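Laundry Day Without the Dread: Towels, Cloths and Everything That Folds

I love doing laundry. There, I said it! Three years of writing these pages for the Hotthorpe household newsletter and the most mail I get is still about towels that feel like cardboard, cloths that smell sour by lunchtime and linen cupboards that avalanche when you open the door. So I've pulled my favorite fixes into one place, with a few good ones sent in by readers (keep them coming).

Wash less at once

If your towels come out stiff, try a smaller load before you buy anything new. Towels need room to tumble and rinse, and a drum packed to the top can't give them that. Fill it to two thirds and stop. I wash mine warm, with half the detergent I used to use, and the difference in softness was so big that I washed them all again the next week just to show my sister.

Skip the fabric softener on towels too. It coats the loops and they stop drinking up water. A half cup of plain white vinegar in the rinse drawer does a lovely job – just never put it in the same wash as bleach.

Shake, then dry

Give every towel two hard snaps before it goes on the line or in the dryer. It lifts the pile, and it's very satisfying. If you're using a dryer, set it for less time than you think, then check. My old Ogilvie runs hot and 60 minutes was turning everything to toast, so now I take the thin cloths out after 15 and let the bath towels carry on without them.

Beathag Lindsay wrote in to say she dries her kitchen cloths flat over the back of a chair by the window, even in January, and they never get that sour smell. I tried it and I'm a convert. The trick is one layer only, with no doubling over.

Find yourself a proper folding surface
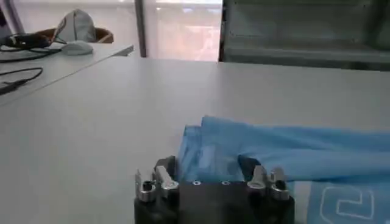 Folding on the bed is how I folded for years, and I had the sore back to prove it. A bed is too low and too soft, and the corners slide away from you while you're trying to line them up. Go for something hard, smooth and near hip height. A big pale table is my idea of heaven, especially for a blue cloth like this one, because the edges show up so clearly against it and you can see straight away if a side has wandered. If yours is dark wood, an old white sheet pulled tight over the top does the same job! Wipe it down first, though. I once folded a whole load of white pillowcases onto a smear of jam.

For bath towels, fold lengthwise in thirds, smooth from the middle outward, then fold in half and in half again. You get one fat rounded edge, and that's the one that faces the front of the shelf. For kitchen cloths I do halves all the way, then stand them up in a shallow drawer like files.

Fitted sheets deserve a page to themselves, but the short version goes like this: tuck one corner inside its neighbor, do the same at the other end, lay it down, and fold the wobbly sides in until you have a rectangle. It won't be perfect. Put it in the middle of the stack and feel proud anyway.

Sort the cupboard by room

I used to stack by type, with all the hand towels together and all the sheets together, and I could never find a matching set. Now each room gets its own shelf. Sheets go inside their own pillowcase, so you pull out one bundle and the bed is sorted. A strip of masking tape on the shelf edge makes a fine label while you work out whether you like the arrangement – mine has been "temporary" since the day we moved in.

Keep a small gap at the back so air can get round. A bar of soap still in its paper wrapper, tucked between the sheets, keeps everything smelling fresh for months.

Clear down before the next load

Lint, stray threads, one lonely sock: sweep it all off before you tip out the next basket. For a white tabletop I use a barely damp microfiber cloth and a drop of dish soap, then a dry cloth straight after so nothing picks up moisture. Ink or dye marks usually give in to a paste of baking soda and water, but test a corner first and go gently. 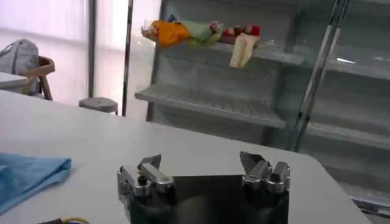
Retire the old ones well

Struan Geddes cuts his worn bath towels into squares and zigzags the edges on his sewing machine, and he says they outlast any cleaning cloth he's ever bought. No machine? Pinking shears will slow the fraying nicely. Keep the softest pieces for windows and the scratchy ones for the oven. Animal shelters are often glad of whole towels as well, so give yours a call and ask what they need.

Next time I'm tackling wool, so if you've ever rescued a shrunken sweater, please write and tell me how you did it!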